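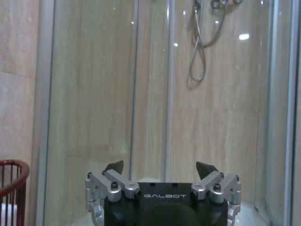 Water post, take two

29 July 2020

Quick one before work. Well, quickish. I promised an update on the water thing and have been promising it since the spring, so.

Background if you're new — we went on a meter last October. Before that we paid a flat amount and I never gave it a thought. Tap on, tap off, tap left on while looking for the other sock. Then the first metered bill came and I stood in the hall reading it with my coat still on. Not a disaster of a bill. But more than the old one, and I'd told everyone it would be less, so there was pride at stake.

So I started writing the readings down. Lift the little cover in the pavement, torch in teeth, read the dial, go back in and put it in the notebook. Sunday mornings mostly. I missed a couple when it was chucking it down.

First full week I recorded: 1,387 litres. I had no idea if that was good or bad. Looked like a swimming pool to me. I spent far too long that evening on a forum called Kadach which is meant to be for allotment people but has one enormous thread about water butts and meters, and came away thinking we were a bit on the heavy side for two adults. Not shameful. Heavy.

What I did next was what I always do, which is buy something. A shower timer by Hiteck, sucker on the back, sticks to the tiles, beeps when you've had your time. I set it to three minutes because I was feeling strict. Three minutes is nothing. I'd still got shampoo in. It beeped, I said a word, I carried on, and so the thing trained me to ignore it inside a week. Moved it up to four and a half and that's been fine. If you're going to get one start generous and creep down, don't do it my way round.

The sucker gave up in June by the way. It lives on the shelf now. Still beeps.

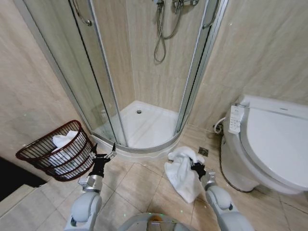
Washing is where most of ours was going, I'm now fairly sure, and I hadn't even got it on the list to begin with. I'd been so fixed on showers. But the machine was on nearly every day and a shocking amount of what went in it was bath towels that had been used the once. You get a white towel in a heap on the floor in front of the shower, wire basket right there against the wall with something white stuffed in it already, and by evening the whole lot's in the machine without anyone having decided anything. So there's a rule now. Towel gets hung up, towel gets used again, towel goes in on Saturday. I'd like to say it's always followed. It's followed more than it was.

And full loads only. I know, I know, everyone says it. We weren't doing it. We were doing "I need that shirt" loads. I've started keeping one spare work shirt that I don't like much, for emergencies, and the number of shirt emergencies has gone right down because I can't face wearing it.

The machine itself has an eco setting I'd never touched because it takes forever. It really does take forever. You put it on and forget you own any clothes. But it uses less, the readings say so, and if it goes on after tea it's done by bed. Used to be I'd pick the quick wash thinking quick = less. On ours it doesn't, the quick one is short but it's thirsty, or that's how it looks from the notebook anyway. Check your manual, I'm not an expert on anyones machine.

Then the leak. I'd better do the leak.

In March the reading went up over a weekend when we were away at Callis for a family thing. Only a bit, but nothing should have been running. I did the test where you turn everything off and look at the meter, go and have a cup of tea, look again. It had moved. Not much! But moved. So I went round with my ear against pipes like a burglar, found nothing, got cross, and rang Prosser, the plumbers on the hill. Toilet. It was the toilet. Water trickling down the back of the pan so thin you couldn't see it unless you put a bit of dry loo paper against the porcelain and watched it go dark. A new valve, £32 for the part, and a bit more for the time, and the Sunday figure dropped straight off.

All those three minute showers with soap in my eyes, and the loo quietly undoing it day and night. I was livid. Do the loo paper test first. Before you buy a timer, before anything. It costs you one sheet.

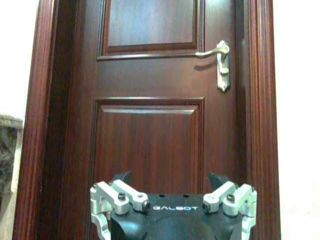
A reader emailed after the last post to say that none of this matters a jot next to what gets poured on gardens, and that I'd save more by letting the lawn go brown for one summer than by a year of fiddling with showers. Fair point and I did think about it. We haven't got a lawn though, we've got a yard with pots, and I'd already moved over to using the washing-up bowl for those. Cooled down, no bleach in it, obviously. The pots have not complained. The mint in particular seems to thrive on old dishwater, I don't know what that says about the mint.

But the wider bit of the email stuck with me. I had started on the thing that annoyed me most (long showers, not mine) and not the thing that used most. Same as when I go through the bank statement and get worked up over coffees and skip straight past the car insurance.

So if I were starting again I'd do the readings for a month and change nothing. Just read and write it down. Note next to each one what was unusual that week, visitors, extra washing, hot spell. I've got weeks in the notebook where the number leaps and there's no note and I will never know why. There's one in May that's driving me mad.

Other bits, no order.

Teeth, tap off. Yes. It's a habit now and I flinch when people don't do it on the telly.

Kettle — fill what you need. Saves hardly any water but the electric's worth having.

Dishwasher, can't comment, haven't got one. Would like one. Have been told it would use less than me at the sink and I beleive it, I'm sloppy at the sink.

Cold water before the shower runs hot. This one bugs me. It's a long run of pipe from the boiler and you stand there watching perfectly good water go. I've a bucket I put under it sometimes and it does the floor or the pots. Sometimes I kick it over getting in. Then it does the floor whether I meant it or not.

The flush. Ours is a big old cistern and I've got a bottle of water sat in it. Two for a while, but then it wanted flushing twice which rather spoils it. Back to one.

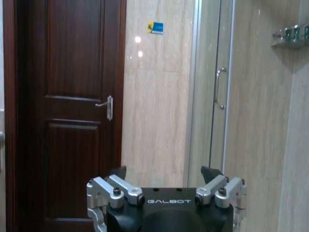
Door closed, lever handle in silver.

Where are we now then. The bill for the last half year came in lower than the old flat rate, finally, so I've been allowed to mention it at dinner. Not hugely lower. A meal out's worth, if we were going for meals out, and we're not much at the moment. Being at home all day has pushed everything up too — more loo, more tea, more hand washing, so much hand washing — and I've no real way to take that out of the figures. I'd guess we'd be doing better in a normal year. Whenever we next get one.

I've stopped short of asking anyone to share bathwater. There are limits.

Things I still want to try: a proper water butt for the yard if I can find a slim one that fits behind the bins without blocking the gate, and one of those shower heads that mixes air in. Had mixed reports on the shower heads. Some people say lovely, some say it's like being breathed on. If you've got one tell me which you are and what pressure you're on, because ours isn't great to start with and upstairs is worse.

Next reading is Sunday. Must find the torch. Right, I'm late, more when I've got the butt sorted.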